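Winutholm
May 27, 2024

1/ The ground floor at Dundedwood is nearly furnished. Posting my notes on the small table while I still have the measurements to hand, as a few of you asked how I set out a surface with only two things on it.

2/ The room first. Tall windows, grey roller blinds, polished grey floor, white ribbed ceiling with long light fittings, mezzanine along one side. Everything in it is large and hard. A small object on a small table gets lost unless its position is decided.

3/ The table is from Estby. Light wood, rounded corners. Depth is 400 mm, which suits a plant and one other item. Three items and you have nowhere to put a cup.

4/ I set things out from the far edge and work forwards. The near half stays clear. People put laptops, keys and elbows on the near half whatever you do, so it may as well be left to them.

5/ Plant at one end, frame a little way along. I don't centre either. A centred plant reads as a dining table, and it gets moved the first time someone needs the space.

6/ The frame is the harder of the two. It is small with a dark border, and the front is glossy. Under long ceiling fittings a glossy front shows the lights before it shows anything else. Tilt it and check from a chair as well as standing up.

7/ The table with both pieces on site:

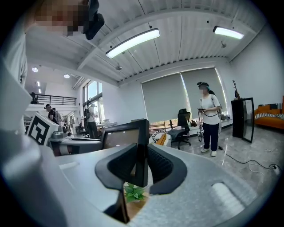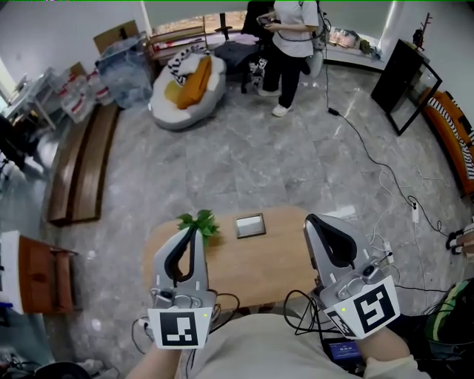 8/ On the blinds: 2,000 mm drop, and they need to go lower or sit closer to the reveal. Daylight at the side of a blind lands as a hard stripe. I have asked Shakya for a price on side channels.

9/ Power is next. Extension leads across a tiled floor are fine for a week and a nuisance after that. I would like floor boxes under the table positions – two per bay, flush lids. June at the earliest.

10/ Plant care, as it always comes up. Turn the pot a quarter every 9 days. Water at the sink, let it drain, then bring it back. Pots without a saucer mark light wood quickly and the ring does not sand out cleanly.

11/ Felt pads under the frame, 1 mm. Thicker ones make it rock.

12/ Clearance round the table is 360 mm on the tight side. Enough to walk past sideways, too little for a chair. I have left the chair off the plan there and will look at it again once the floor boxes are in.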